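Reported removal rates for memory modules: how is a "successful" trial defined?
Robotic Disassembly Community Help – Methods and Results
Posted 27 July 2019

Petronella Mthembu
Our laboratory is preparing a comparison of learned and scripted policies for the disassembly of desktop computers. We have been asked to use the Skelden protocol as the baseline, and I would appreciate clarification on one point before we commit arm time to it.

The results table gives 1627 successful removals of a memory module out of 2000 trials. The text states that a trial is successful when "the module is released from its slot." It does not say whether the module must also be placed in a holder on the fixture plate, or whether a module that leaves the slot and is then dropped inside the case is counted. In our own pilot work the two definitions produce noticeably different figures, and a reviewer has already questioned us on the matter.

I would also like to know whether the starting pose of the gripper was fixed or varied between trials. Any reference to a written source would be welcome, as we must cite it.

3 replies

Bulex
It counts if it comes out of the slot. Placement is a separate task in most of these papers. I do not have the page number to hand, but I believe the same rule was used in the earlier version.

Ataberk Çetinkaya
The reply above is correct for the first version of the protocol and incorrect for the revised version. As the figure of 1627 comes from the revised version, the distinction matters for your comparison. I maintain the evaluation scripts for our group's replication and can set out the scoring as we apply it.

A trial is divided into four stages, and each stage is logged separately:

1. Approach. The arm moves from its starting pose to a point over the target slot. The starting pose is drawn at random from a fixed list, which is distributed with the scripts. The case lies on its side with the panel removed and is not moved between trials in the same block.

2. Alignment. The gripper is brought directly over the module, with the fingers still clear of the neighboring slots. The policy must hold this position before it is permitted to descend. Our replication uses a Dell tower on a slatted aluminum table, with the fixture plate to the left of the case. 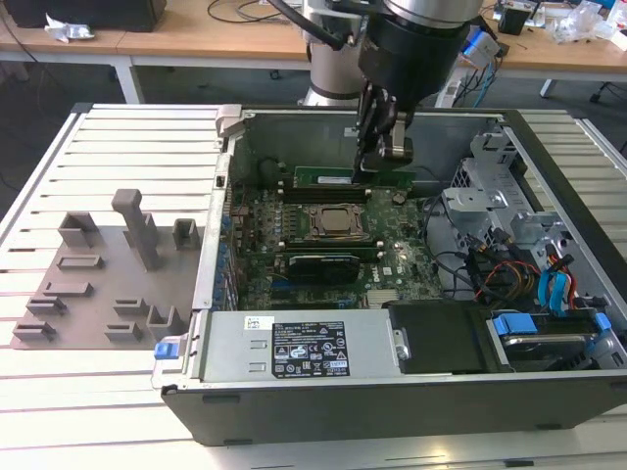
3. Extraction. The fingers close on the module and lift it. The stage is passed when both ends are free of the slot and the module has cleared the upper edge of the case. A module dropped back into the case fails at this stage, regardless of how far it was lifted.

4. Placement. The module is set down in its assigned holder on the fixture plate. This stage is logged but does not enter the headline figure.

The 1627 therefore refers to trials that passed stage 3. When stage 4 is required as well, the count given in the appendix is 1099. I would recommend that you report both – a reader who sees only the first number will tend to assume that the part reached the plate.

Please note also that the slot latches are opened by hand before each block. A policy that must open its own latches should not be compared with either figure.

For citation, use the scoring section of the revised protocol and give the version number in full. The two versions carry the same title, and this has caused confusion before.

Petronella Mthembu
Thank you. This resolves the question of definition, and we will report both counts. May I ask whether a regrasp is allowed during extraction, or whether the first closing of the fingers is final?

Ataberk Çetinkaya
Up to 2 regrasps are allowed, provided that the gripper does not return to the starting pose. The log records each one, and the appendix lists them by block.

Stevari
We ran the older version last March with a different arm and scored the whole thing by watching video. Results were lower than the published ones. I cannot say how much of that was the arm and how much was our scoring, so please treat this as background only. If the latches on your board open at one end only, check the lift direction first.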